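Noseo Bench Cell: planning and budgeting page

Stock status: built to order
Supplied by: Veltari
Configuration: one arm, parallel gripper, two-panel table, head camera
Suitable for: handling of soft and semi-rigid goods, mixed-object picking, small display and packing work

Overview

The Noseo Bench Cell is a single-operator workstation for sites that handle items which do not hold their shape. It is sold as a complete set: arm, gripper, control unit, cable kit and table. Sites that already own a suitable table may order without one and should read the table section before doing so.

The cell is specified for trial work and short runs. Buyers who need continuous production at a fixed cycle time should look at the enclosed version, which has its own page and a different guarding requirement.

What to budget for

The quoted price covers the hardware and the first software licence. It does not cover the following, which should be entered as separate lines in any purchase request:

Gripper fingers. One set is fitted and one spare set is packed. Finger wear depends on the goods. Coarse fabric and stitched edges wear the pads faster than moulded plastic. The pads should be inspected every 300 operating hours and replaced at 1,000 hours whatever their condition.

Cables. The external cable kit is a consumable. It flexes with every movement of the elbow and wrist, and a worn cable produces intermittent faults that are slow to trace. Budget one full kit per year for each arm in daily use.

Sample goods. Allow for a set of items that can be kept for testing and not returned to stock. Repeated gripping marks some materials. Fulgencio Huerta, applications engineer at Veltari, advises buying samples from the same batch as the live goods — a brim from a different supplier can bend quite differently at the same grip point.

Operator time. Setting up a new item takes longer than running it. Enter the hours for both, on separate lines.

Planning the work area

Soft headwear is a useful test load when sizing a cell. A hat changes outline as it is lifted, it hides whatever lies under it, and it may have a cord that hangs well below the gripper. Clearance should therefore be measured from the lowest hanging part of the load and not from the fingers.

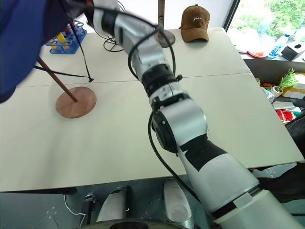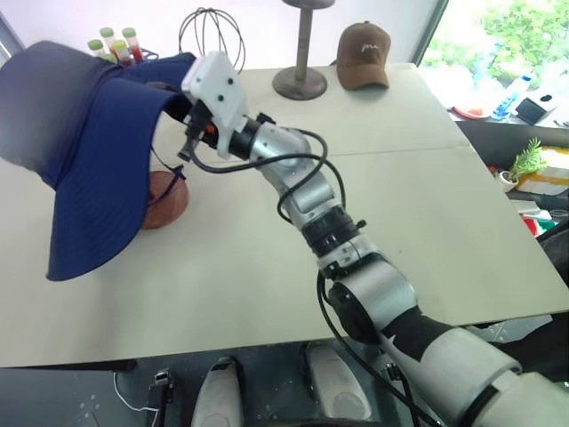 Headwear handling with stands and other objects on the table.

Reach. Measure from the shoulder mounting to the furthest point where an item will be set down, then add the length of the largest item. The arm loses useful wrist angles near full stretch. A layout that needs full stretch on every cycle should be redrawn with the goods closer to the front edge.

Height. Tall stands limit the paths open to the elbow and to the cables. Mark the height of the tallest fixed object on the site drawing. If a stand is to be moved during the day, use its worst position.

Cable clearance. Leave free space on the outer side of the elbow for the full loop. Do not tie the loop down to tidy it. A loop that is too short pulls at the wrist connector, and this type of damage is excluded from the warranty.

Lighting. Daylight from a side window changes the exposure of the head camera through the day. The cell will run beside a window, but the vision check should be repeated at the brightest and dimmest working times. A plain roller blind is an inexpensive item and belongs in the first budget, not the second.

Table

The standard table has two panels that meet along a straight seam. The panels are levelled separately. After levelling, run a straight edge across the seam in at least three places. A step at the seam can catch a light object as it is pushed, and can tip a stand with a small base.

For sites supplying their own table:

The surface should be matt. Gloss surfaces throw reflections which the camera may read as edges.
The surface should be a single pale colour. Strong patterns slow down object detection.
The table must not be fixed to the arm mounting. Each needs its own support.
Wheels are acceptable only if every wheel can be locked.

Throughput

Figures for soft goods vary widely between sites. In our own acceptance run at Wastcombe, the cell completed 52 pick-and-place cycles per hour on mixed headwear with one operator present. The same cell, given rigid cartons of one size, ran faster and is not a fair comparison. Use the headwear figure for planning if the goods are flexible and of mixed shape.

Buyers sometimes divide the purchase price by the hours of hand work replaced and stop there. For a bench cell this gives a poor estimate. The larger costs in the first year are set-up time and changes to the layout. Apolinar Esquivel, who ran the Wastcombe acceptance work, recommends holding back part of the budget until the first month of use is complete. Most sites find that they want a second set of stands, a different table height or an extra fixture, and these are cheaper to buy once the need is known.

Lead time

Standard lead time is 29 working days from receipt of a signed site drawing. Orders without a drawing are held until one arrives. The December shutdown is not counted in the lead time.

Delivery is to a ground-floor door. Lifts, stairs and narrow corridors must be declared when ordering. The arm and the table travel as separate loads and may arrive on different vehicles.

Service options

Basic. Remote support during office hours, return-to-base repair, no loan unit.

Palacios plan. Remote support, one site visit per year, cable kit and finger pads included, loan control unit during repair. The plan can be added at any time in the first year but is not backdated.

Before requesting a quotation

Please have ready:

A site drawing with the window positions and fixed furniture marked
A list of the items to be handled, with the weight of the heaviest
The size of the largest item when hanging from its grip point
The number of different items expected in one shift
The name of the person who will approve changes to the layout

Quotations are valid for the calendar month in which they are issued. Prices exclude delivery and VAT. Samples sent for a handling check are returned on request, at the buyer's cost.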